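Two-Arm Cells on the Returns Floor: Questions People Keep Asking

Put together by Callum Hepburn, staff rep, Drindent returns site, Flandasach
Last updated 2021-09-13

Management has its own FAQ on the intranet. It's shorter than mine and a lot more cheerful. I've used their answers where they gave one and said so where they didn't.

What is being automated?

Checking and sorting returned power strips, adapters and extension cords. That means picking the item out of the mess, getting the plug free, plugging it into a test outlet and sending it to resale, repair or scrap. The project is called Gukutis. The cells come from McIver, who will also service them.

Unpacking, cleaning, opening up housings and repacking all stay with people for now. "For now" is management's wording and I couldn't get them to define it.

Are jobs going?

The written answer is "no compulsory redundancies as a direct result of Gukutis." Read that slowly. It doesn't cover temp contracts and it doesn't cover people who leave and aren't replaced. There are 57 of us on the returns floor today. I asked for a commitment on what that number will be next February and was told it depends on volumes.

How well do the cells work?

Depends who you ask. The slide at the all-hands said the trial handled 3,771 items. I asked how many of those had a person step in, even once, and nobody had the figure to hand. I've asked again in writing. Until I see it, I'd treat the big number as a count of things that passed through the cell.

From what people on the trial shift tell me, a single strip laid out straight goes fine. A tub of returns the way customers send them back, with the cords knotted together, is slower. That second kind is most of our day.

Will we be timed against the robots?

Management says no. The new shift report does have a column for cell output right next to the one for bench output, though, and I don't know what else you'd do with two columns side by side. If your supervisor brings up the comparison, make a note of it and send it to me.

What does a "cell attendant" do?

Loads the work surface, clears jams, resets the arms after a stop and deals with whatever they couldn't handle. The posting calls this "upskilling." Some of it is. Learning to restart a cell safely and read a fault log is worth having, and I'd tell anyone who's curious to apply. A lot of the rest is tidying up so a machine can do the part you used to do.

Is it paid more?

It's on the same grade, with a review after 40 shifts. The posting doesn't say what the review looks at, or whether it can end in a raise. Ask before you sign, and get the answer by email.

Do I have to volunteer?

No. You can stay on the benches. What I can't tell you is how many benches there will be, because the floor plan I was shown had fewer of them than we have now and the person showing it said it was only a draft.

Isn't this safer, at least?

It might be. Damaged cords are no joke, and I'd be glad to see fewer hands near a cracked plug on a test outlet. That's the best argument for Gukutis and I wish they'd made it properly instead of leading with throughput. But the attendant still reaches in to clear jams, so I want to see the lockout procedure before anyone works a cell alone. The one in circulation is a generic McIver document that never mentions live outlets.

What about my wrists?

Several of you asked this. Untangling and unplugging all shift is hard on the hands, and if the arms take that over, good. The trouble is that knotted tubs come back to us as "exceptions." If a person only ever gets the worst tubs, the wrist problem gets bigger for that person. I've asked for exceptions to be rotated.

Who decides if the trial was a success?

A steering group, with no seat for the floor. The target is roughly 2,000 items a week per cell, and I haven't been told how that was arrived at. Rework isn't counted against it.

Can I see a cell before deciding?

Yes, ask your shift lead for a walk-through. Go when it's running, and look at what's on the table as much as at the arms.

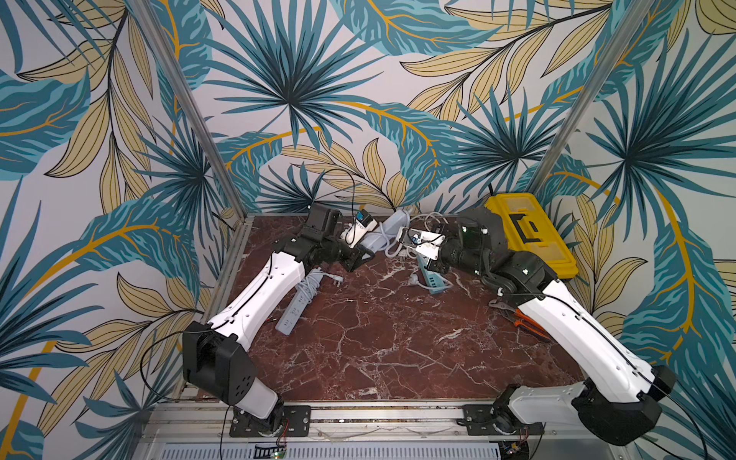

Plugs and cords are what we handle all day, so judge the cells on those and skip the brochure language about dexterity. One gripper has hold of a white plug, fine, but the plug comes with coiled cable attached and there's more of it tangled between the power strips on the marble. There's a pair of orange-handled pliers and a yellow toolbox on the table too. When you go for your walk-through, ask who lays the work out and who sorts out the cords, then ask which column of the shift report that time goes in. Send me whatever answer you get.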